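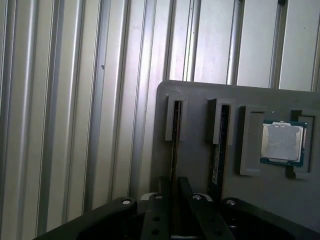 Hi, I'm Reet Jankauskaitė, and Kulurer is my little shop for used computer memory! I started in April with a box of 900 sticks from an office clear-out in Cliston, and I've been sorting ever since (my kitchen table has forgiven me). Every module gets its own slot while it waits its turn - I can't stand them piled in a drawer. Lill does the packing and answers the phone, usually before I've found it. Not sure what fits your old desktop? Send us the model number and we'll look it up.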